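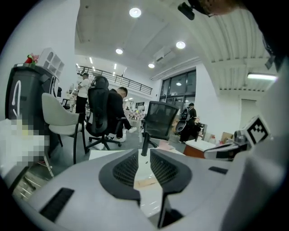 Progress report to Luletano: household chores study
Prepared by Chaiwat Thongdee, Stutmont site
12th September

1. Work this period
The question set in the grant is which small chores a machine could take over in a home or a shop. We spent this period on sink and tabletop tasks, with people working the hand-held grippers. The log now holds 249 attempts. Each covers one chore from first reach to release.

2. Sink tasks
The list has six chores, among them lifting a sponge, moving a soap dish and setting a cup on the rim. We use several sinks of different builds so that the results do not depend on one faucet or one cabinet height.

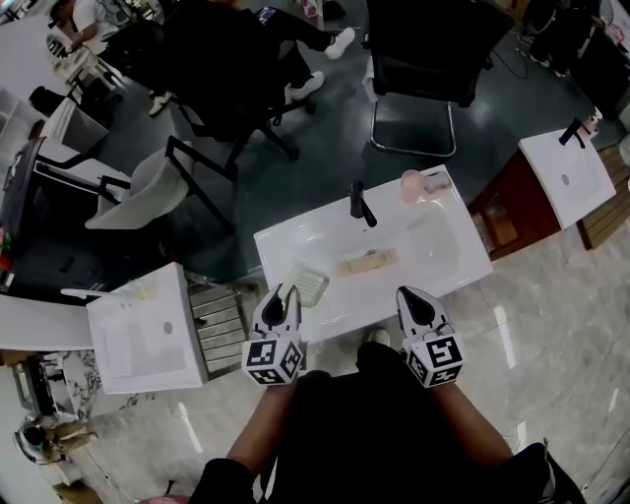
Grippers over the center sink, with the sponge and soap dish in the basin.

The sponge is the hardest item on the list. It changes shape when squeezed, and 40 attempts ended with a drop or a poor grip. The soap dish gives less trouble if it is taken by the short side.

3. Where this leaves us
Our view is that unattended cleaning at the sink is not ready for homes. Putting away single items on a clear counter is closer.

4. Next steps
Trurkberg will repeat the sponge task in October with 10 new operators. We ask that the Adebisi budget line stay open until those results are in.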